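Student Robotics Project: Progress Report to the Kiani Fund
Prepared by Pejman Farahani, faculty adviser
29 January 2022

Grant: Kiani small equipment and teaching grant, second reporting period
Project title as funded: Cikero, a student-built system for teaching household sorting by hand
Report covers: the period since our November report

Where we stand

The application promised that by the end of this period the students would have a robot arm sorting a table of mixed household items on its own. We don't have that. We have a working way to record people doing the sorting, a pile of recordings of mixed quality, and one trained model that does fairly well on one item and badly on the rest. I signed the application, so I share the blame for the wording, but I said at the time that the schedule looked like something written by people who had never tried to pick up a glove with two stiff fingers.

The class is still full and the students are working hard. I want to put that on record before the rest of this, because much of what follows is about things that didn't go the way the plan said.

Recording sessions

We record in two ways. In the first, a student wears a device on each hand and sorts the items more or less as anyone would. In the second, the student holds a gripper in each hand and has to do the job with those. The students like the first way better. It is faster, it is more comfortable once the cables are sorted out, and the motion looks natural when you play it back. I am less sure it helps us. A person with ten fingers solves the problem in ways our arm can't copy, and so far the recordings from the hand-worn devices have not improved the model in any test I trust.
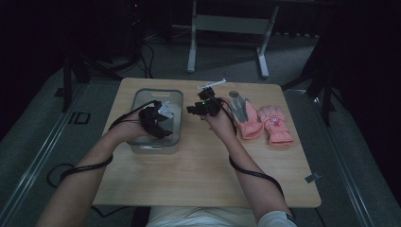

The target for the period was 200 usable recordings. We finished with 109. The gap has two causes, and only one of them was bad luck. The bad luck was losing the room for part of the term. The other cause is that we threw out a lot of what we had. Behrouz Bahrami, who leads the student team, set a rule early on that any recording with a dropped cable, a stalled tracker or a long pause would be cut. I thought the rule was too strict and told him so. After going through a batch of the rejects myself I have changed my mind, mostly. Some of the long pauses were students thinking about which item to pick up next, and I would have kept those.

Please don't read the 109 as a measure of anything except that they passed this check. Several are near copies of each other, made by the same student on the same afternoon with the items laid out in almost the same way.

The items

The application listed cups, blocks and bottles. The students dropped those in the first weeks because they were too easy and moved to soft things. Gloves, cleaning pads and small loose pieces now make up most of the task, with a plastic bin on the table for them to go into. I supported the change. It does mean that the success rates in our November report can't be set beside the ones in this report, and I would ask the fund not to put them on the same chart.

Soft items have caused trouble of a kind I did not expect. A pad lying flat gives the gripper nothing to get hold of, and when several are stacked the fingers tend to take two or none. A glove changes shape every time it is put down. The model learned to pick one up from the recordings where it lay flat with the fingers pointing away from the student, and did poorly when we turned it over. The team described this in their notes as "partial generalization." I have asked them to write "it fails when the glove is turned over."

Grippers

The hand-held grippers were printed and assembled by the students from a design they call Dreditz. It is on its third version. The finger pads wear faster than we budgeted for. When a pad wears, the grip changes, and a recording made with fresh pads is not quite the same task as one made with old ones. We did not log pad changes until late in the period, so for the earlier recordings we can't say which pads were on. That should have been in the plan from the start and it was my job to catch it.
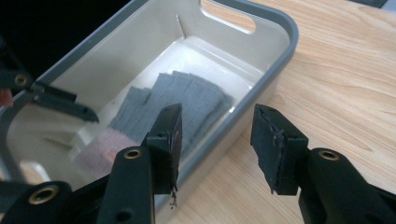 Why not buy a finished gripper and save the time?
The grant is a teaching grant, and building the gripper is where most of the teaching has happened. Students who had never used a printer now argue about wall thickness. If the fund's main interest were the recordings, buying would be the better choice, and we would have more of them.

Spending has followed the equipment budget closely. The exception is printing material, where we went over after two failed versions of the finger mount. We covered it by leaving out the second computer. That has slowed down training, since the one machine is shared with another class and our jobs wait in line behind theirs.

Training results

The students trained one model, called Troletti, on the hand-held gripper recordings. We tested it on the arm with four items, 20 tries each. Pads taken one at a time from the table went into the bin on most tries. Stacked pads and both kinds of glove did not. I am leaving percentages out of the body of this report on purpose. With 20 tries, one lucky afternoon moves the number a good deal, and I have seen how a number from a report like this turns up on a poster with nothing around it. The full test sheets are in the shared folder and anyone at the fund is welcome to read them.

There is also a problem with how we tested. The same students who laid out the items knew which layouts the model liked. I don't think anyone cheated. I do think that when you have watched an arm fail all afternoon, you start to put the glove down in a helpful way. For the next round the layouts will be drawn from a stack of cards, and the person placing the items will not be the person who trained the model.

Behrouz disagrees with me on how to read these results and asked that his view be included. He believes the model is short on data and that doubling the recordings would fix the stacked pads. He may be right. My own guess is that more of the same recordings will give us more of the same result, and that we need different starting positions before we need more hours. We have agreed to test this. Half of the next recordings will be made his way and half mine, and we will train on each half separately.

What the students have learned

The application asked us to report on learning, and this is the section I am most comfortable with and least able to prove. We gave a short written check at the start of the class and again at the end of the term. Scores went up, as they would in nearly any class. More useful to me, the lab notebooks have changed. The early ones record that something "worked great." The later ones say what was tried, how many times, and with which version of the gripper. A few students still write "worked great."

Four students left the class during the period. Two had schedule conflicts. The other two told me they had expected to be programming robots and found themselves placing gloves on a table over and over. I can't say they misunderstood. That is a fair account of much of the work, and next time the course listing should say so in plain terms.

The recording work is split unevenly as well. A small group does most of it, because they are good at it and the others let them. We have started a sign-up sheet. It has helped a little.

Pads and gloves, next steps

The team would like to add zippered bags and folded towels to the task in the coming period. I have said no for now. I would like to see one glove picked up dependably, either side up and in any direction, before we add anything. Gloves will be recorded with the hand-held grippers only until that is done. 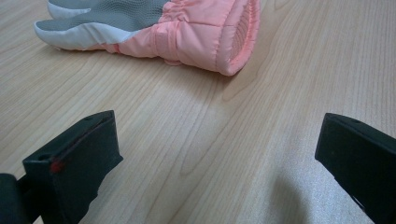 Winter glove on the sorting table, beyond the open gripper.

Plan for the next period

Recording starts again as soon as the room is free. Every recording will carry the gripper version and the date the pads were changed. Starting layouts come from the cards. We will keep the hand-worn devices for class demonstrations and for one comparison test. If that test shows no gain, we will stop recording with them and say so in the final report.

We are not asking for more money. We are asking the fund to accept a change to the main goal. The original reads "autonomous sorting of mixed household items." We propose "reliable pickup and placement of one soft item from varied starting positions, with a written account of what failed." I know the second one is harder to put in a newsletter. It is also something this class has a reasonable chance of doing by the end of the grant.

Two decisions are needed from the fund before we go on: whether the change of goal is acceptable, and whether the unspent travel line can be moved to printing material and finger pads. If the answer to the first is no, I would like to talk by phone before the students are told.

Attachments: test sheets, spending table, gripper parts list, statement from B. Bahrami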